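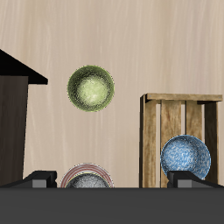
Figure 3. Simulated tableware task, gripper view.

5.2 What went wrong with the release check

I should own up to the fault that cost us most of November, which was a release check that said yes far too easily. Our stack, Pandwood, decides that an object has been let go when the gap between the two fingers passes a set width. In the simulator that is a lovely clean signal, and I wrote the check in an afternoon and forgot about it. The trouble is that a wide gap tells you about the fingers and nothing at all about the bowl! In Figure 3 the fingers are well apart, and the check would be quite happy with that, yet the green bowl is up in the air with nothing visible holding it. The check never asks where the bowl is or what it is resting on.

Bendik Kristiansen spotted it while going through the logs from the Hamolside runs. He had 200 simulated episodes, and 71 of the ones we had scored as successes ended with at least one item that had no contact with any surface (he went through the contact lists by hand, poor man). My first guess was the physics step, so I made it smaller, which slowed everything down and fixed 3 episodes. I then blamed the bowl meshes and was wrong about those too – I had even started redrawing one.

The same check was running on the real arm at Nygård. On a real arm a bowl doesn't hang about, of course, so the fault showed up as drops that were logged as tidy placements, and the arm then moved off as if the spot were clear. We stopped all runs there until the check had been rewritten.

The new version waits for the fingers to open and then asks for 41 steps in a row of contact between the item and something under it. If it doesn't get them, the arm stays put and Saviso, our logging tool, marks the episode as unresolved. Our success rate looks worse now. I have left the old scores out of Table 2, and we are still rerunning the stacked plate and bowl cases.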